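Womido Opens Its Collection of Tabletop Robot Demonstrations, Fumbles Included

Flalwood, January -- Womido, a small robotics company with strong feelings about office supplies, has released Jemis, a library of 1,470 recorded demonstrations meant to help robot arms learn to handle the ordinary contents of a desk. The library is free to research groups and comes with notes on every session, several of them apologetic in tone.

Each demonstration is performed by a person steering the robot arms by hand controls while cameras on the workspace and at the robot's wrists keep a record. The learning system then studies the record and tries to work out what the person was getting at. Womido reports that this is harder than it sounds, partly because the person does not always know either.

"We had a lovely plan," said Leen Rizk, who leads data collection at Womido. "Every operator was going to pick up the cloth in the same sensible way. Then we met our operators. One goes for a corner, one goes for the middle, one circles it like a parking space. We wrote a rule about it, and then we threw the rule out, and the data got better."

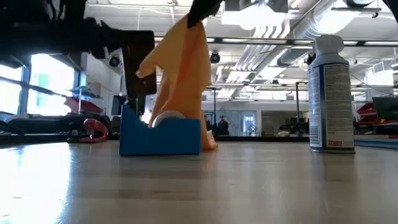
Cloth makes up the largest share of the library, with 600 demonstrations that involve picking it up, putting it down, or moving it out of the way of something else. A rigid object has the courtesy to keep its shape between one attempt and the next. Cloth offers no such guarantee, and a system that has seen it folded a dozen ways will still be handed a thirteenth.

The remaining demonstrations cover rigid items of the kind found within arm's reach of anyone who works for a living. Womido chose them for being dull. Custom-made test objects were considered early in the project and dropped when the quote arrived.

The sessions were recorded in a working lab in Flalwood, with daylight, overhead fixtures, and colleagues all left where they were. An early version of the plan called for a plain backdrop and a closed door. Hendrik Groen, who runs the learning side of the project, argued against both.

"A robot that has only ever seen a gray curtain becomes an expert in gray curtains," Groen said. "I want it to see glare on the table at three in the afternoon. I want it to see people walking around who have nothing to do with the task. Those people are doing us a favor, and I have asked them to stop asking whether they should move."

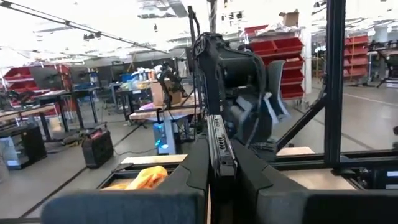 Groen's team trained its first model on 800 demonstrations, all of them tidy. The model was confident, graceful, and unable to cope with anything placed slightly off its usual spot. A second round added the attempts that operators had marked as embarrassing: the late grasps, the second tries, the long pauses while somebody thought about it. The new model is less graceful. It is also much better at recovering when a grasp goes wrong, a trade the team says it would make again.

Those attempts are labeled in the release, so that groups who prefer only the tidy material can filter the rest out. Rizk would rather they didn't, but she has been told that this is a press release and that she may not plead.

Operators work in shifts of 2 hours, a limit set after the first month of recording. Past that point, Rizk said, people begin to hurry, and the system learns hurrying very quickly. Before each session the operator resets the objects by hand, with instructions to put them down the way a person would -- carelessly, but without trying to be careless. This turned out to need training of its own. 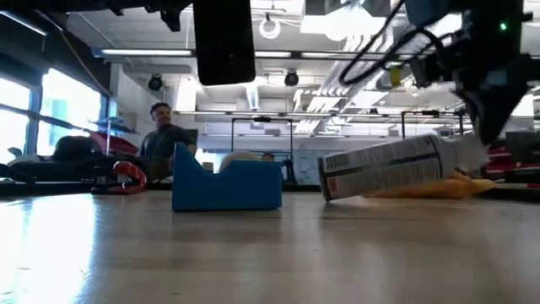

Written comments are included with the demonstrations wherever an operator left one. They range from useful ("approached too low, came back up") to less so ("no"). Womido considered editing them and decided that future researchers deserved the full experience.

Funding for the project came from the Nasrallah Fund for Practical Machines, which asked for regular progress reports and, after reading the first two, for shorter ones. The fund has agreed to support another round of recording, this time with more tasks that need both arms at once. Passing an object from one gripper to the other is first on the list. Operators have begun practicing and would like it known that it is early days.

Jemis is available on request to universities and nonprofit labs. Companies may apply for a paid license, with terms supplied by Womido's Flalwood office. Requests should say which tasks are of interest and whether the operator comments are wanted in the download. They are included unless someone objects.

About Womido

Womido builds software and training material for robot arms that work at tables. The company is based in Flalwood. Press inquiries may be addressed to Leen Rizk, who answers mornings, when the arms are being calibrated and there is little else she is allowed to touch.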